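The Soup I Make When I Can't Face a Recipe

My mother-in-law would like it known that she doesn't measure anything. So when I asked her neighbor, Man-sik Koo, how he makes the kimchi and potato soup he brings over every winter, I was hoping for actual numbers. What I got was "enough water" and a shrug!

It took me three tries to get close. The first was so salty that I drank it with a glass of milk on the side (don't ask), and the second was basically pink potato water. I'd been using fresh kimchi, and you want the old stuff, the sour jar at the back of the fridge that makes everybody complain when you open it.

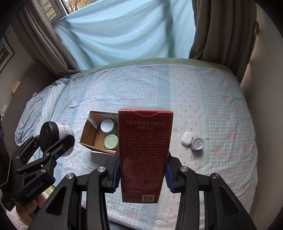 So, you chop a big handful of that kimchi and fry it in sesame oil for longer than feels right, until the edges go dark and sticky. Then in go two potatoes, cut small, plus water to cover and a spoonful of the kimchi juice. Let it simmer for 30 minutes with the lid tilted. I add tofu at the end, and my friend Su-bin Yeom adds canned tuna, which I was snooty about until I tried it at her place in April and had two bowls.

Don't salt it before you taste it. I mean it, look at what happened to me.

Leftovers are better the next day, when the potatoes have gone soft and started thickening the broth all by themselves. I eat mine over rice, standing at the stove more often than I'd like to admit, with a fried egg if there's one left in the carton. Man-sik says the egg is wrong. He had seconds, though, and he took the rest home in my good container, so I'll be needing that back.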